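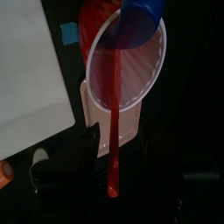 4. Preparing the dispenser for first use

Read this section to the end before you connect the Jamovine to the water. The work takes one person and needs no special tools. Keep the packing until you have finished step 9, in case a part must go back to us.

4.1 Placing the unit

1. Put the dispenser on a flat, strong counter. When the tank is full the unit is heavy, and it should not be moved any more.
2. Leave a free space of 2 inches behind the back panel. The warm air goes out there.
3. Turn the front feet until the unit does not rock. Check it by pressing lightly on each corner of the top cover.

CAUTION: Do not place the unit above a dishwasher. Steam can enter the control panel, and this damage is not covered by the warranty.

4.2 Connecting the water

4. Close the water valve under the sink.
5. Push the white hose into the inlet marked W until you feel a second stop. Many users end at the first stop, and then the hose is leaking after some days.
6. Open the valve slowly, one quarter turn. Wait one minute and feel along the hose with a dry paper towel. If the towel stays dry, open the valve fully.

Note: If your kitchen has very hard water, order the filter Tromadetti together with the unit. It is fitted between the valve and the hose, with the arrow pointing to the unit.

4.3 Rinsing

7. Plug in the unit and hold the RINSE button until the light blinks green.
8. Place a bowl under the spout. The unit gives out 900 ml and stops by itself. Pour this water away, do not drink it and do not use it for coffee.
9. Repeat step 8 two more times. After the last time the light becomes steady.

If the light blinks red, the unit did not get enough water. Check that the valve is fully open and that the hose has no sharp bend, then begin again from step 7.

4.4 Setting the portion

The portion is set in the factory to 178 ml. To change it, hold PLUS and MINUS together for three seconds, place your own cup under the spout and press START. Press START again when the level is good for you. The unit remembers this amount also after a power cut.

CAUTION: In the HOT mode use only cups which are made for hot drinks. Thin cups can become soft in the hand.

For error code 3021, see section 7.

Contact: Kauppinen Household, customer service, Skusham. Manual text: Elli Pesonen. All rights reserved. Back to top

This site uses cookies to remember your language and product model. Accept | Settings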